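Wamus Owners' Help – Watches and Clocks – Servicing

Grevasano diver gaining after a strap change

Posted by Mallet76, 7/12/24

I have a Grevasano automatic, bought used in February. It ran at plus five seconds a day until I changed the bracelet for a rubber strap. It now gains 105 seconds a day, dial up or crown down. The case back has not been opened. Power reserve seems normal. Is this a regulation problem, or does it need a full service?

plustance_bench

A sudden large gain with normal reserve usually means magnetism. The coils of the hairspring stick together, the working length shortens and the rate goes up. Check with a compass: lay it flat, bring the watch slowly towards it and see whether the needle swings. Some movement is normal from steel parts, so compare with another watch if you have one.
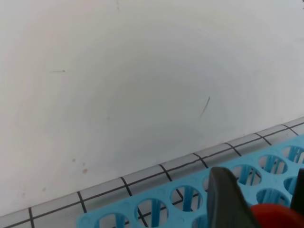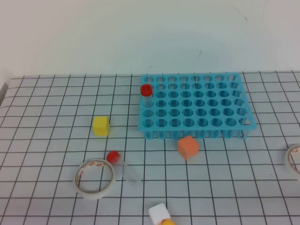
To demagnetise, use a plain coil unit of the Plustance type. Hold the watch in the field, press the button, draw the watch away to arm's length and only then release. Releasing early can leave it worse than before. Two passes are enough. Run it for a full day before taking a new reading – the first hour tells you very little.

If the rate is unchanged, look at amplitude on a timing machine. A very high figure with a fast rate points to knocking, and that is a mainspring matter.

tick_over

Mine did this. Magnetic clasp on a tablet cover. Fixed in a minute.

wamus_lurker

Could be oil on the hairspring as well, same symptom. Don't move the regulator until you have ruled both out.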